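Zweifingergreifer Jillari im Test: Was die Anschaffung für einen kleinen Arbeitsplatz wirklich kostet

März 2019, von Anel Zulu 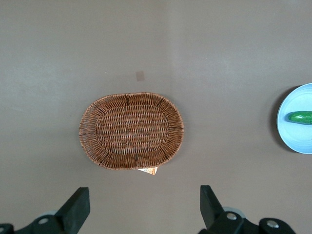 Warum wir einen neuen Greifer gesucht haben

Wir richten in Stirkdale Arbeitsplätze ein, an denen ein Roboterarm leichte Gegenstände umsetzt: Gemüse, Geschirr, Körbe. Der alte Greifer hatte Spiel in den Gelenken, und Ersatzteile gab es nicht mehr. Yolandi Botha hat drei Angebote eingeholt. Am Ende haben wir beim Händler Grandier zwei Greifer vom Typ Jillari bestellt, einen für den Betrieb und einen als Reserve.

Preis und Nebenkosten

Der Greifer kostet 1000 Euro pro Stück, ohne Kamera. Im Angebot standen weder der Adapterflansch noch das längere Kabel. Beides mussten wir nachbestellen, dazu kam der Versand. Wer einen Antrag schreibt, sollte diese Posten gleich aufnehmen. Eine Nachforderung hat bei uns länger gedauert als die Lieferung selbst.

Die Kamera am Handgelenk stammt von Nel und war schon vorhanden. Die Halterung passte erst nach einer Änderung, die Siyabonga Mkhize in der Werkstatt gemacht hat. Diese Arbeitszeit taucht in keiner Rechnung auf, gehört aber in die Planung.

Aufbau

Die Montage ist mit normalem Werkzeug zu schaffen. Die Anleitung gibt es nur auf Englisch, die Zeichnungen sind gut. Die Schrauben an den Gelenken liegen offen, zum Nachziehen muss man also nichts zerlegen. Die Software lief nach einem Update, vorher brach die Verbindung mehrmals ab.

Im Betrieb

Eine Gurke auf einem Teller ist für die flachen Finger kein Problem, solange sie quer zur Greifrichtung liegt. Glatte Ware rutscht gelegentlich, wenn die Greifkraft zu niedrig eingestellt ist. Beim geflochtenen Korb kommt es auf den Anfahrpunkt an. Am Rand hält er gut, über die ganze Breite lässt er sich nicht fassen. Für größere Teile müsste man andere Finger kaufen, und die sind im Verhältnis zum Grundgerät teuer.

Die schwarzen Finger sind in der Kamera auf unserer graubraunen Tischplatte gut zu erkennen. Bei dunklen Platten würde ich vor dem Kauf einen Versuch machen.

Verschleiß und Service

Nach 35 Betriebstagen haben wir einmal die Schrauben nachgezogen, sonst nichts. Grandier antwortet auf E-Mails innerhalb von zwei Tagen, telefonisch haben wir niemanden erreicht.

Bewertung

Gut: solide Mechanik, zugängliche Schrauben, brauchbare Zeichnungen.
Weniger gut: unvollständiges Angebot, teure Wechselfinger, Software erst nach Update stabil.

Für leichte Gegenstände würden wir den Greifer wieder kaufen. Das Reservegerät liegt bisher unbenutzt im Schrank und hätte auch im nächsten Haushaltsjahr bestellt werden können.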